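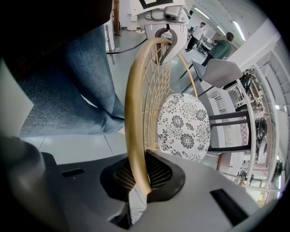

Chairs again. Up since six moving the whole back room round, knees killing me, jeans already filthy from crawling about after dust. Started with the chair with the lattice back – pale frame, black legs, the round cushion with the big black and white flowers on it. Had meant to swap that cushion for a plain one. Changed my mind. The flowers are growing on me and everything else in here is beige. Wants another one or two like it but Solberg have stopped doing them, rang them at 10, very polite, no use at all.

So. Plan for the room. Table under the window, chairs along the long side, bookcase out of the way behind the door. Measured the gap for the bookcase twice and got two different answers. Bookcase does not go behind the door. Bookcase now in the hall. Will bruise a hip on it every night till I sort it.

Tea. Toast. Then the rug, which has gone a funny colour where the sofa was. Turned it round so the funny bit is under the table – job done. Not telling anyone.

Elbridge emailed about the shelves, still on the lorry or in the depot or wherever they keep them, order 366, "22 working days" which is next month by my sums. Wrote back a bit short. Then felt bad and wrote back agian nicer. Probably look mad.

Afternoon went on the box from Clellamon. Curtain rings, far too many, and the wrong brown. Kept them anyway, cant face the post office queue in Staltimside in this weather. April and it's like a wet sock out there.

Lattice backs are a pig to dust by the way. Tried a cloth, tried the hoover brush, ended up with an old paintbrush, which was best. Went over every bit of the netting with the radio on and quite enjoyed it. Seat cushion cover supposed to unzip, zip stuck, used a pencil on it like Mum used to, still stuck. Leave it.

To do tomorrow: bulbs, felt pads for the legs (they scrape something awful), ring the shelf people, find the other curtain pole. Bins!! Nearly forgot the bins.

Bed now, gone eleven, back hurts.

Print this entry | E-mail this entry

Contact | Copyright, all entries the author's own | Back to top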